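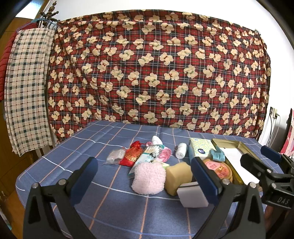

STUDENT PROJECTS / Home and Everyday Life

Home Projects By Year Submit a Report Contact

The Small Things Kit: Sorting and Packing Bath Items for an Overnight Stay

Our project started with a bathroom drawer. Everyone in our group had one like it at home, full of small soft things that get used once and then pushed to the back. We wanted to find out if a drawer like that could be turned into a kit a guest would really enjoy opening, and we wanted to do it without buying much. Our class calls these Tierney projects, after the hall where they go on show, and the rule is simple: pick an ordinary household job and get better at it.

What we worked with

We spread everything out on a table with a blue plaid cloth on it, which turned out to be a great surface for this. The big squares gave us an easy way to talk about where things went ("the puff goes one square over"), and pale items show up well against the blue. The group of things we kept coming back to was a package of cotton swabs, a little rolled white towel, a yellow sponge, a fluffy pink puff, a pink bath flower shaped like a rose, a small white bottle with a pinkish label, and a red satin drawstring pouch with gold flowers on it. We had a clear plastic bag too, mostly so we could compare it with the pouch.

I have to say a word for the pouch. It is the prettiest thing in the whole project and we all wanted to use it for everything. It caused most of our arguments!

Round one: by size

Our first plan was biggest to smallest. We packed the towel and sponge at the bottom and put the little things on top. It looked neat for as long as the pouch stayed open. Once we pulled the string, the puff got squashed into the neck and the swab package bent. We tried it again with the swabs standing up along the side and liked that much more, but then the sponge had to go in on a slant and the pouch leaned over whenever we set it down.

Round two: by when you need it

Next we thought about a guest who has just arrived from Stastov on the late bus and wants to wash up and go to bed. What do they reach for first? We said the towel, then the bottle, then the sponge. Swabs can wait until morning. The rose and the puff are extras, and you could argue (we did, for most of a class period) that one kit doesn't need both. I was on the side of keeping both. They feel completely different in the hand — the puff is all curly fibers and the rose is ruffled layers — and a kit should have something in it that is just nice.

This order was so much better. The towel sits on top, so you see something clean and folded up tight when you open the bag.

Round three: pouch or plastic?

The clear bag lets you see what you have without taking anything out. The pouch feels like a present. We ended up splitting the job between them: things that might leak or get damp go in the plastic, dry things go in the satin. We named the finished set the Dorkunora kit, a word one of us made up in December and would not let go of.

What we learned

Rolling a towel tightly takes practice. The first ones we did came undone as soon as we let go, and we found that folding it lengthwise before rolling makes it hold and stand on its end. A sponge should be packed dry and given a little room. Soft items belong near the top, even when they are bigger than the hard ones. And spread everything out before you start! We skipped that step once and packed a whole kit without the bottle.

What we would do next

We would like to write a card to go inside each kit, listing what's in it and what can be refilled. The Dakosik guest house has said it would try 12 of them in its rooms, so we need more pouches, and we still have to settle the question of the puff and the rose before then.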